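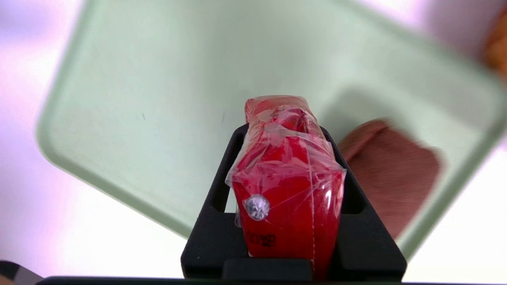 Is a paid "sacred sites" day tour worth it, or can I see the same shrines by myself?

Posted in Travel > Temples, Shrines and Pilgrimage

I have one free day in Kyoto in January and my sister keeps sending me links to a guided tour run by an outfit called Pavmont. They charge 300 dollars a head and promise 14 sacred sites between breakfast and dinner, plus a "private blessing" at one of them. I have my doubts. The page never names the shrine where the blessing happens, and every review on it sounds like it was written by the same cheerful person.

What bothers me more is the history they put on the page. They say every gate we pass under is "over a thousand years old," which can't be right for painted wood standing out in the rain. They also use shrine and temple as if they were the same word.

So: is there anything on a tour like this that I couldn't get with a train pass and a decent map? And is the blessing a real thing or a show for visitors? I'm not religious, but I'd rather not pay to stand in the middle of somebody's act. I walk at a normal pace and don't mind stairs.

Vilhjálmur Hauksdóttir

Vestergaard

I'd skip it. Do the arithmetic on 14 sites in winter daylight. Take out lunch and the bus and you get enough time at each one to find the restroom and get back in your seat. I did a similar tour years ago with a different company and what I remember best is the parking lots.

On the gates, you're right to be suspicious. A site can be very old while the wood you're looking at is fairly new. Gates rot at the base, get hit by storms, get replaced. At Fushimi Inari the long rows of orange gates are donated by people and businesses, and the donor's name and the date are written on the back of the posts. Walk up, turn around and look. Plenty of them are younger than I am. A guide who tells you they are all a thousand years old either hasn't turned around or hopes you won't.

The quick version of shrine and temple: shrines are Shinto and usually have a torii, the open gate with the two crossbars. Temples are Buddhist and tend to have a bigger roofed gate, sometimes with guardian statues in it. It isn't a perfect test. The two were mixed together for centuries, and you will find a torii on temple grounds now and then.

My own plan would be Fushimi Inari before 8 in the morning, then one temple, then stop. The grounds at Inari are open all the time and cost nothing to enter. Most people turn back well before the top, so keep climbing if you want quiet. Take gloves.

As for the blessing, ask them in writing which shrine and who performs it. If they won't say, you have your answer.

Emumia

Going to disagree a little with the above. Formal prayers are a real thing at a lot of shrines. You go to the office, fill out a form, make an offering in an envelope or pay a set fee, and a priest does it. Visitors can often take part, though the whole thing will be in Japanese and you should check ahead at the shrine you want. So the tour may well be selling something genuine. I just doubt it's "private," and I doubt much of the 300 goes to the shrine.

A good local guide for half a day is worth paying for, in my opinion. I've walked past things three times and had no idea what they were until somebody explained them. But hire one person for two places, and ask them a question you already know the answer to before you book. Yours about the age of the gates would do fine.

Also, early January is when huge numbers of people make their first shrine visit of the year. The first few days are packed at Inari, even at 9 at night. If your free day is later in the month, ignore this.

Gisar

never used pavmont but my cousin did a one day thing like that and said it was ok. lunch was good. bring coins for the offering boxes, the machines at the station only gave me big bills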